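Kitchen robots still slow at clearing up, Kosside trial finds

Print this page
E-mail this story

Machines that can put away the dishes are still some way from people's homes, according to results from a trial in Stulton.

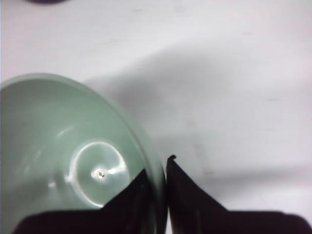 By a staff reporter, 23 Aug 2021

Kosside, which has tested household robots in the town since April, said its two-armed setup finished 98 of 113 table-clearing jobs without help. Bowls were the easiest items. Most failures came when an arm lost its grip partway through a lift.

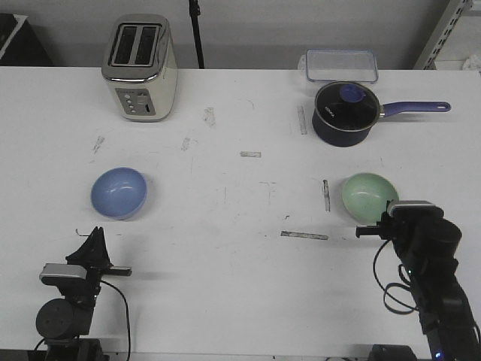 Bowls, a toaster and a covered saucepan on the test table.

The company wants 1000 attempts on record before it moves to a real kitchen. Its software partner, Gidey, is working on speed.
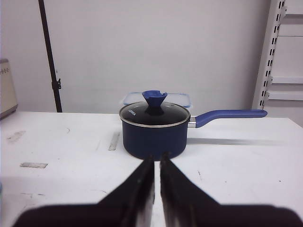 Cookware is the next hurdle. Kosside said pans are harder to plan for than bowls because their weight is uneven. A long handle sticking out to one side, like the one on the blue saucepan, gives an arm something to hold but also something to bump. Tests with full pans have not been scheduled.

Print | E-mail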